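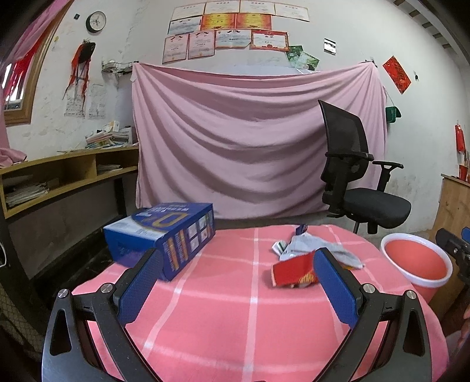 Gekdale Seed Library: where we are in December

Hi all, and thanks again for the grant! You asked for a page on how the money is going and what's coming next, so I'll try to keep it to a page (last time I ran to four, sorry).

The big news is that we've handed out 1,791 seed packets since the spring. Our target for the whole year was 2,000, so we're a bit short, and I doubt we'll close the gap before the end of the month. People just don't want seeds in winter. Beans and squash went fastest, and we ran out of the purple pole beans twice. Nearly all the leftovers are leeks. I ordered far too many leeks and I own that one.

Returns are the weak spot. The idea was that growers would save seed and bring some back, and only 100 packets have come home so far. I had hoped for a lot more. Talking to folks at the desk, I think plenty of them meant to and then let everything go to mush in the first frost. We ran one seed saving class in the fall, which was too late in the season to help much, so next year it moves to July.

Money: you gave us $3,000 and we're still inside it. Most went to Storis for the bulk seed order, and the rest on envelopes, labels and the drawer cabinet. The cabinet came from Kallio with one runner bent, and they sent a new one without any fuss. I haven't paid for the second batch of envelopes yet, so that will show up on the next report.

The Brondov branch has asked if they can have a small set of drawers too. I'd love to say yes! They have a sunny spot by the front door, which is lovely for people and pretty bad for seeds, so we're looking at the back hallway instead.

Still to do before spring: germination tests on everything over two years old, a new sign-out sheet (the old one has no room for the variety name), and a decision on the leeks. If anybody on your side gardens, please come and take some.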